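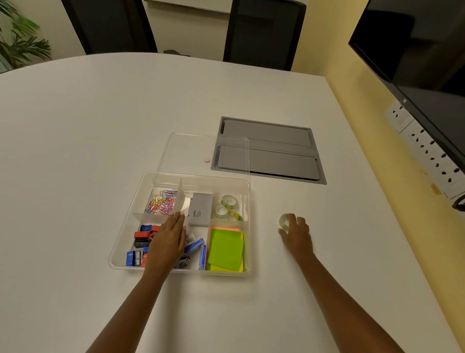
5.2 Gripper comparison: organizer tray task

Use this procedure to compare the Flisden two-finger gripper with the Walczak suction head on the Dromusex controller. Run the manual reference first.

1. Set the clear organizer tray near the front edge of the table.
2. Load it with paper clips, sharpeners, staple boxes, tape rolls and sticky notes.
3. Record one reference pass by hand with the head camera on. 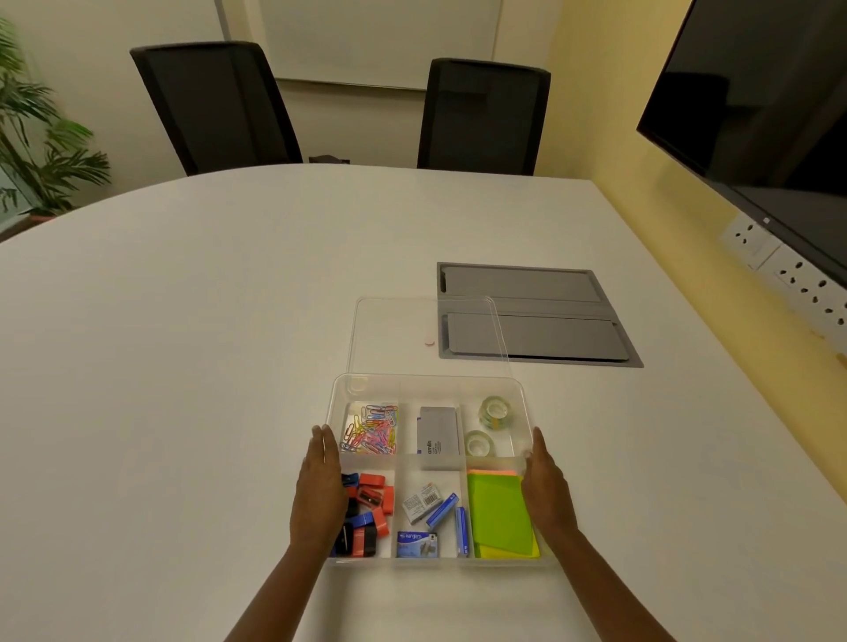

4. Mount the first gripper and load profile 2274.
5. Set the step delay to 2000 ms and run 5 passes.
6. Change grippers and repeat step 5.

Note: Clear plastic returns poor depth data. Teach the tray walls by touch – do not rely on the camera.

CAUTION: Keep hands out of the tray while the arm is powered.

Sedov manual, rev. 1/27/22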